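One Shelf for a Small Bedroom: Storage and Fruit in a Shared Apartment
Project report, Home Space course
Group: Olaia Sepúlveda, Nafula Ndung'u, Somkiat Kaewsai
Supervisor: Eduardo Sampaio

1. Why we chose this subject

In the student building Skellard, most of the bedrooms are small and the kitchen is shared by five people. The kitchen cabinets are always full, so many students keep a part of their food in the bedroom. Usually it stays in a plastic bag on the floor or on the desk. Our group wanted to know if one open shelf in the bedroom can be a better place for it, and how the shelf should be divided between food and other things.

We chose fruit because it does not need a refrigerator for a few days and because it suffers when it is pressed. A pear at the bottom of a bag gets brown spots very quickly. Nafula had this problem the whole winter.

2. The shelf

We used a white open unit with square cubbies. It stands directly against the wall, on the same side as the socket. We paid 157 for it second-hand, with the transport included, and this was the biggest cost of the project. The boards have some small screw holes which we did not cover. We discussed white plastic caps, but they were not in the budget.

For the first arrangement we gave each fruit its own cubby and left the cubbies below them free.

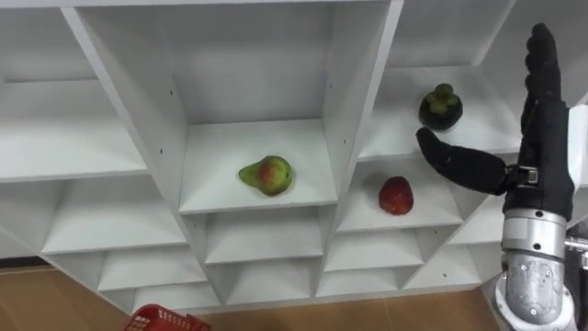

Page last changed: September 1, 2020

The pear takes more space than we expected, because it does not stand well and we lay it on its side. The apple is easier. The mangosteen was Somkiat's idea -- he wanted one fruit with a hard skin, to compare it with the soft ones. Its dark color is also easy to find on a white board, and this is a small advantage in the evening.

We did not use paper or cloth under the fruit. In our first plan there was a cotton mat in every cubby, but Mr. Sampaio asked us what the mat was for, and we had no good answer. A white surface shows every drop of juice, so it is cleaned sooner.

3. Empty cubbies

The most difficult discussion in our group was about how much of the shelf should stay empty. Olaia wanted to fill it, since the room has few other places for books and boxes. Nafula wanted free space beside the food, so that a hand can go in without pushing something down.
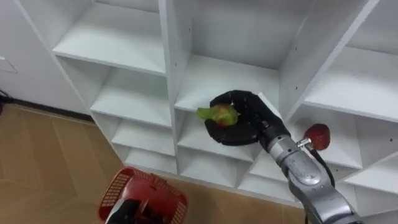

We agreed finally on a simple rule: food does not share a cubby with anything else, and at least three cubbies stay free for the things that come home with us every day, for example keys or a notebook. The rule is written on a paper inside the door. We followed it well during the first part of August and less well later, when Olaia's books arrived by post.

Cleaning is also faster with free cubbies. We wipe the boards with a damp cloth, starting from the top. The back corners are dark and collect dust, and for these we use a dry brush.

4. The basket

To carry fruit between the kitchen and the bedroom we used a small red plastic basket with a thin handle. It is light, and the grid pattern lets the water go out after washing. We first tried a deep bowl, but it needs two hands and then the door is a problem. 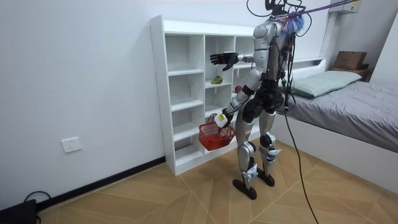 Figure 3. The shelf, the red basket and the bed in the bedroom.

The bed is the limit for everything in this room. Between it and the shelf a person must be able to bend down to the lowest row, and for this reason we did not buy a deeper unit. We also tried to keep the socket reachable, which meant no boxes on the floor at that place.

5. What we would change

We would put the fruit in the middle rows from the beginning. The top is fine for Somkiat, who is tall, but Olaia cannot see what lies at the back. We would also write the day of buying on a small paper beside each fruit -- without it we argued more than once about which pear was the older one.

The measurements of the unit and the cost table are in the appendix. Maximiliano Palma checked the language of this report, and the mistakes that remain are ours.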